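Skoldale kitchen and drinks corner — monthly check with comments

Date of check: 2026-06-22
Checked by: Nomvula Radebe
Together with: Fatima Potgieter (first part only)
Copy to: Marthinus Radebe, Shireen Pillay

Marks used: OK, OK with comment, Not OK, Not checked.

1. Floor and walking ways

1.1 Floor free of water and grease — OK
1.2 Mat at the sink lies flat — Not OK
Comment: One corner is standing up again. I pressed it down but it came back. Please order a heavier mat, the tape does not help for long.
1.3 Door to corridor opens fully — OK with comment
Comment: It opens, but the crates from Storport were standing close to it. Fatima moved two of them to the store room.

2. Electricity and heat

2.1 Kettle cable without damage — OK
2.2 Sockets near the sink have covers — OK
2.3 Fridge temperature not over 8 degrees — OK
Comment: The small thermometer inside is difficult to read. I had to take it out and hold it to the light.
2.4 Hot tap, water not over 60 degrees — Not checked
Comment: The probe was with Ayanda Buthelezi at the other building. I will do this point when it is back and write the result on this same sheet.
2.5 Warning label at hot tap — OK with comment
Comment: The label is there but the letters are pale. Somebody who is new will maybe not see it.

3. Cleaning products

3.1 Cupboard locked — OK
3.2 All products in original bottle with label — Not OK
Comment: One spray bottle without any label, behind the Dunduder cleaner. I did not smell it or try it, I put it apart in the cupboard with a note. Who has filled it, please tell Shireen.
3.3 No cleaning product kept beside drinking cups — OK

4. Bottles, cups and pouring

4.1 Cups without cracks or sharp edges — OK
4.2 Glass not used at the drinks corner — OK
4.3 Refillable bottles, outside condition — OK with comment
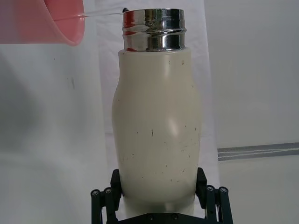 Small scratches and dark specks on the coating can stay, they are only a matter of looks. A bottle must be taken away when the coating comes off in flakes, when there is a dent near the mouth, or when the rim feels sharp under the finger. I ask everybody not to scrub the outside with the green side of the sponge.

4.4 Filling is done with the bottle standing upright — OK with comment
Comment: For cold drinks a cup is allowed, if one pours slowly. The necks are narrow and it is easy to miss. For hot drinks the funnel must be used, always, and the funnel was not on its hook when I came. It was in the drawer with the tea towels.
4.5 Spilled liquid wiped at once, cloth available — OK
4.6 Bottles washed inside and left open to dry — Not OK
Comment: Two bottles were put away closed. Both had a bad smell when I opened them. I washed them again with the brush and left them open on the rack.

5. First aid and fire

5.1 Burn gel in date — OK
Comment: It is good until December. Better to order now.
5.2 Plasters, blue — OK
5.3 Fire blanket on wall, nothing hanging in front — Not OK
Comment: An apron was on the same hook. Removed. This was also written last time.

Actions

Mat at sink — Marthinus
Hot tap reading and new label — Nomvula, with the probe from Ayanda
Bottle without label — Shireen
Hook for aprons, away from the fire blanket — Marthinus
Funnel back on its hook, bottles left open after washing — everybody who uses the corner
Burn gel — Fatima, with the next Kairys order

Signed: N. Radebe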